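Unit 8: Reading a product offer - the Jinora two-arm bench kit
Course handout, Applied Automation
Notes prepared by Oana Voicu, with lab remarks by Paraschiva Ursu

Read this before the April lab session. You need the Movura data sheet next to you, and your own notes from Unit 2 on reach and payload.

8.1 What is on offer

Jinora is the name of a bench kit sold by Movura. The supplier offers it to small laundries, repair shops and teaching labs that want to try handling cloth by machine. The base package has two arms, two grippers, a front rail to mount them on, and a year of phone support. Wrist cameras are listed as an option. The table and enclosure are priced separately, and students often miss this when they add up the cost.

The offer comes in two versions. The standard version is delivered in crates with a 142-page setup manual. The serviced version is put together on site by Grajales, a service firm that also does the yearly check. The hardware is the same in both.
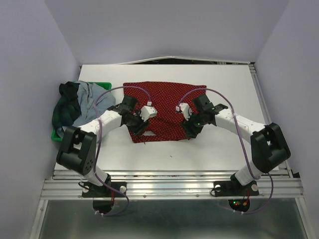

Reading time: 8 minutes

8.2 Layout

Both arms mount on the same rail at the front of the table and reach inward over the work from the left and the right. Cloth waiting to be handled is kept in a bin on the table. The flattening task uses one small item at a time, such as the red polka-dot square, with one gripper on each side of it.

Points to note for your report:

The arms share one work area. Any plan in which both move at once has to keep the wrists apart. The data sheet gives a minimum distance, but it is measured at the wrist housing and does not include the cables.

The cables run outside the arms in loops. They are easy to inspect and easy to replace. They also take up room above and beside the arms, so leave space for them in your layout drawing.

The bin takes up part of the table. If you move it, the pick positions have to be taught again. The manual puts this in an appendix. It should be in the main setup chapter.

8.3 Why cloth is a hard test

A box has the same shape every time you pick it up. A shirt does not. For a box you can store one grip point and use it all day. For cloth the system has to find a grip point on each pick, usually a fold or a raised edge, and then close on it without taking the layer underneath.

Sales material for this class of product tends to show a single item on a clean table. When you review an offer, ask what happens with a mixed pile. Thin printed cotton and heavy denim behave differently under the same grip force, and a stiff seam can push a thin piece aside.

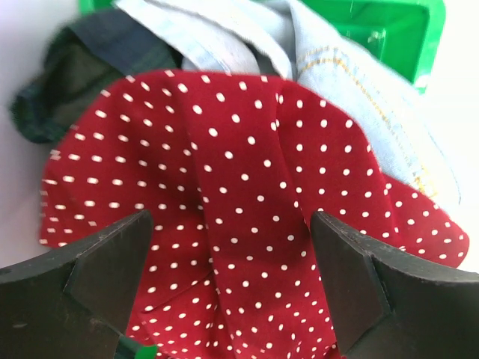 Fig. 2. Gripper fingers on either side of a fold, with denim and plaid next to the red cloth.

Look at the fold in Fig. 2 when you answer question 3 below. A raised fold gives the fingers something to close on. A flat piece gives them much less, so the kit's software treats the two cases separately. The first is called "pinch" in the menu and the second is called "edge". Paraschiva's advice is to teach pinch first and leave edge until the group is used to the controls.

8.4 Comparing with the other offer

The Skuterora kit is the other product in this unit. It has one arm and a larger gripper, and it costs less. It can pick and drop items but it cannot hold both sides of a cloth, so flattening is left to a person. For a shop that only sorts, that may be enough.

Do not compare the two on pick speed alone. The suppliers count differently: Movura counts a pick from bin to table, and the Skuterora sheet counts from grip to release. Work out both on the same basis before you write anything down.

8.5 Questions for the lab report

1. List what is missing from the base package that a repair shop would have to buy before the first day of use.

2. Draw the work area from above. Mark the rail, both bases, the bin and the space taken by the cables.

3. Explain the difference between a pinch grip and an edge grip. Give one item of clothing for each.

4. A shop handles 206 items a day, most of them shirts. Which of the two kits would you suggest, and what would you ask the supplier first?

Two pages at most, drawing included. Hand in on paper at the lab desk - Oana does not accept reports by email. Groups that want extra bench time should sign the list on the lab door.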